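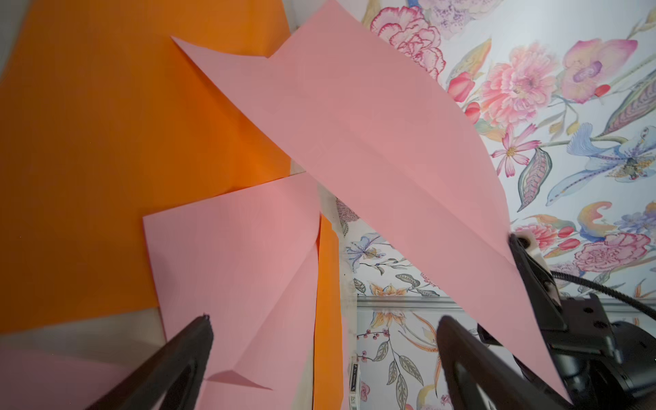
Wrist view, pink and orange sheets, fingers open.

Home | Minutes | Build Log | Parts Swap | Contact

Gavau Workshop, paper folding build
Minutes of the October meeting, started 7:10 pm

Chair: Tyson Vachon

1. Last month's minutes
Approved with one fix: the spare elbow motor went to the Zirkix bench, so please stop looking for it in the cabinet.

2. Progress
Tyson reported that both arms now run from the same script, which got a real cheer. Episode 757 is the first one he would happily show to his family! The pink paper is still the hard one, and it likes to spring back when a finger lets go. Ross asked if heavier stock would help. Agreed to try it, but keep the light stuff too, as learning to handle floppy paper is half the fun. 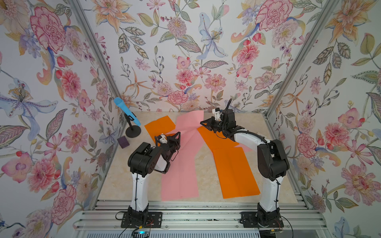 Ross also wants the two arms to take turns near the back of the booth, where their reaches overlap. Tyson has a simple version of this working in the simulator, with a 3 second wait that everyone thought was too long. He will try 2.

3. Software
The Novura branch is merged. Line 2947 of the log parser still throws a warning and is safe to ignore for now. Long and very happy discussion of whether a fold should be scored by its crease or by its corners. Corners won, and crease scoring goes on the wish list.

4. Money
Paper is cheap, finger pads less so. Agreed to print the next set ourselves in the softer filament.

5. Actions
Tyson: shorter wait, new calibration run.
Ross: heavier paper, both colors.
Everyone: label your cables, please.

Closed 8:45 pm. Next meeting, same bench.

3 comments

foldfan: So excited for this. Can we get the corner scoring code?

benchrat: +1 for soft pads, mine grip way better than the hard ones.

Tyson V: Code goes up once I clean out my swear words.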